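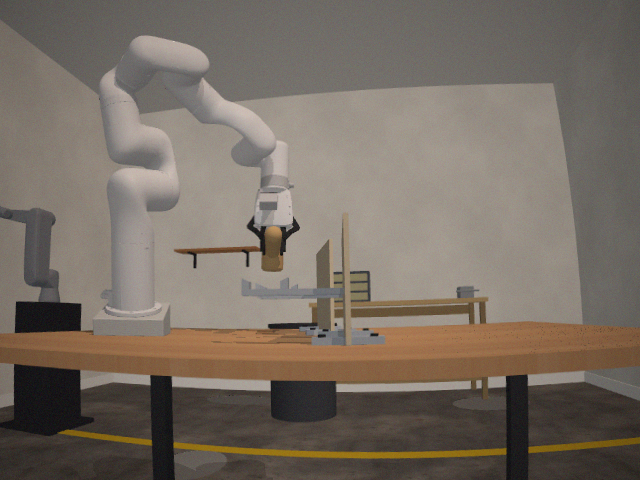

Intro to Local Government, week 11
Water boards and who pays for the pipe

Handout for both sections. Read the Cotdale packet before class, pages on rate setting only, skip the maps.

Recap from last time
Special district = a government with one job. Own budget, own elections (usually low turnout), own power to borrow. Not part of the city even when the borders nearly match. People mix these up on every midterm.

Two ways to charge for water
Flat fee. Every hookup pays the same. Easy to bill, easy to forecast. Small households end up covering big lawns.
Metered. Pay by volume, often in steps, so the top step costs more per gallon. Needs meters, meter readers, a billing office that works. Revenue drops in a wet summer and the debt payment doesnt.
Most districts do a mix: base charge plus volume. The fight is over the split.

Case: Cotdale and Flirnton
Cotdale is older, built out, pipes mostly paid off. Flirnton is newer and uphill, needs pumping. One district serves both, 3 board seats, elected at large. Cotdale has more voters. Guess who holds the seats.
In May the board voted to put the whole cost of the new pump station on Flirnton hookups, spread over 30 years. Flirnton said the old town got its mains from a shared bond and now wont share back. Both sides have a point, be ready to argue either one.
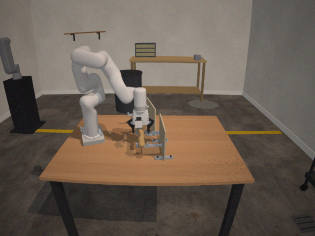 Terms to know
Connection fee: one-time charge for joining the system
Revenue bond: paid back from rates, not taxes
General obligation bond: backed by taxes, normaly needs a vote
At large: whole district votes on every seat
Cross-subsidy: one group's rates cover another group's costs

Where the Sketavville case differs
Switched to seats by area after 2 failed bond votes. Uphill side got a voice, bond passed on the next try. Careful though, they also cut the size of the bond, so cant say which change did it. Good exam question, hint.

For next time
One page, your own split of base charge and volume charge for Cotdale/Flirnton. Say who loses under it. Bring a paper copy.
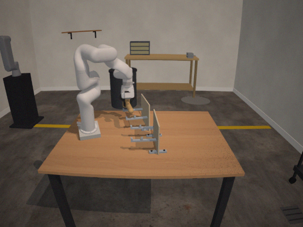
Sugawara, from the morning section, objects that a split by volume still misses the real cost, as a gallon pumped uphill costs more than a gallon that runs down, so each zone should have its own price. Fair. Some districts do add a pumping surcharge by zone. Put it in your page if you want, but then say who draws the zone lines.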